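Fixing a Gripper That Drops the Stack
4 min read

Our cup and bowl nesting routine ran fine until May, then started dropping stacks during the final lower. The arm would stop, report a force fault, and the gripper would open with the stack still in the air. Dace Petrauskas traced it to two settings in the Kuretix controller. If you see the same fault, work through the steps in order.

Before you start

Press the emergency stop and clear anything loose from under the arm. A gripper that opens on a fault can do it again while you are reaching in. Release the stop only when your hands are out of the work area.

1. Change the fault response

Open the safety page and find "On force fault." Ours was set to Release. Change it to Hold, save, and restart the controller. The change does not take effect without the restart.

2. Check the grip

Close the fingers on the rim of the top piece and tug it lightly with the arm stopped. If it slips, clean the finger pads and try again. Ours had nearly 11 months of dust on them.

3. Raise the contact limit

The limit was 2 newtons, low enough that the stack touching down counted as a collision. We went to 6. Do not go higher to hide a bad approach angle.

4. Run the lower at reduced speed

Set speed to 40 percent and send the stack down into the receiving bowl. Keep one hand at the stop button. Watch the bottom cup as it enters the bowl, and watch the top bowl for tilt. A slight lean at the top is acceptable if the cup below goes in without catching.
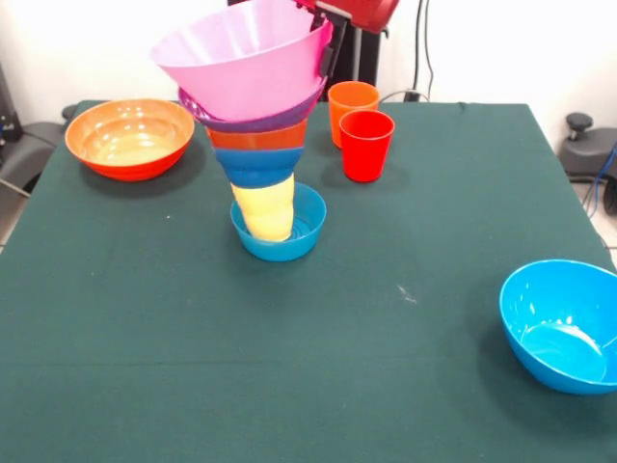
5. Trigger the fault on purpose

Put a foam block under the empty gripper and lower onto it. The arm should stop and the fingers should stay closed. If they open, go back to step 1 and check that the save went through.

6. Log the new values

Write down both settings. Ruairí Ó Dálaigh found that a Sarov firmware update puts the fault response back to Release.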